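Forum Travo > Ateliers et bricolage > Robots et automatismes

Sujet : Deux bras pour ranger les composants, vos avis sur ma façon de faire ?

brillia_du_garage
Bonsoir à toutes et à tous ! Je me lance enfin, après des mois à vous lire sans rien poster (le café refroidit souvent à cause de vous). On monte à l'atelier partagé un poste à deux bras qui doit trier les petites pièces qui traînent et les remettre dans un bloc à tiroirs. Le projet s'appelle Corico, ne me demandez pas pourquoi, le nom est arrivé avant le premier boulon. La mécanique est en place, les bras bougent, et je bute maintenant sur les tiroirs. La pince arrive bien devant, mais dès qu'il faut tirer, soit elle glisse, soit c'est le meuble entier qui vient avec. Comment feriez-vous ?

Engström
Bienvenue ! Très joli projet, et courageux avec ça. Pour le meuble qui se balade, ne cherche pas midi à quatorze heures : tu le fixes. Deux équerres dans le plateau et on n'en parle plus. Chez moi j'avais tenté l'adhésif double face, ça a tenu 6 jours et j'ai retrouvé mes résistances par terre un dimanche matin.

vis_sans_fin
Pas d'accord avec Engström, pour une fois. Si tu visses tout, le jour où la pince force de travers, c'est le tiroir qui casse, ou pire, un doigt de la pince. Je préfère un meuble simplement calé contre une butée, qui peut reculer un peu. Et surtout je limiterais l'effort à la fermeture avant de toucher au reste.

Engström
On peut très bien limiter l'effort ET visser, hein. Une butée ne retient rien quand on tire vers soi, et c'est justement en tirant que ça coince !

vis_sans_fin
Bon, je te l'accorde pour la traction. Une butée devant, alors, en bas du meuble, assez basse pour laisser passer le premier tiroir. Mais je maintiens que les vis, c'est non.

petite_soudure
Bonjour le fil ! Question peut-être bête : pourquoi deux bras ? Un seul qui prend la pièce, la pose, ouvre le tiroir, reprend la pièce, ça fait plus de mouvements, mais tellement moins de soucis de collision... J'ai fait comme ça pour mon distributeur de vis et je n'ai jamais regretté.

brillia_du_garage
Pas bête du tout, on en a discuté toute une soirée ! L'idée, c'est qu'un bras garde le tiroir ouvert pendant que l'autre apporte la pièce. Avec un seul, nos tiroirs se referment tout doucement, parce que le plateau n'est pas tout à fait de niveau (oui, je sais, je vais m'en occuper, promis).

Pour répondre aux autres, j'ai repris les essais hier en baissant la vitesse à 30 % et en approchant la pince bien en face de la façade. Le bras gauche s'occupe du meuble, le droit attend de son côté avec les doigts ouverts. J'ai mis exprès des choses pénibles à saisir sur la table, dont un arc en plastique blanc tout fin, parce que les cubes bien sages, ça marche toujours.
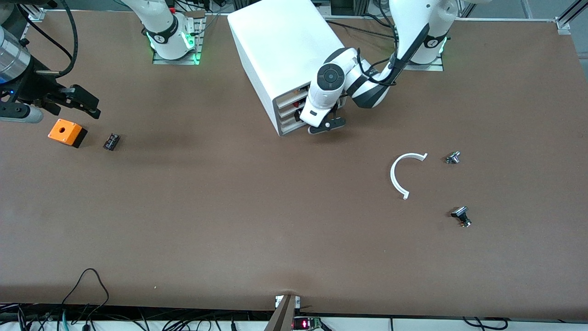
Ce qui me tracasse le plus, c'est la hauteur de prise. Si je descends trop, les doigts accrochent le tiroir du dessous, et si je remonte, ils n'ont presque plus de matière à pincer. J'avais pensé coller une petite languette sur chaque façade, mais j'aimerais autant garder le meuble tel quel, pour que les gens de l'atelier puissent continuer à s'en servir à la main. Je retiens la butée basse de vis_sans_fin pour commencer, et si ça bouge encore je sortirai les équerres, comme ça tout le monde sera content !

petite_soudure
Ah d'accord, pour le tiroir qui se referme je comprends mieux. Mets tout de même ton plateau de niveau, ça te changera la vie pour les pièces rondes aussi. Et l'arc, tu le prends par le milieu ou par un bout ?

brillia_du_garage
Par le milieu pour l'instant, mais il pivote une fois sur deux. Je vais essayer plus près d'un bout ce week-end et je reviens vous raconter.

Engström
Garde les équerres sous la main, je dis ça, je dis rien :)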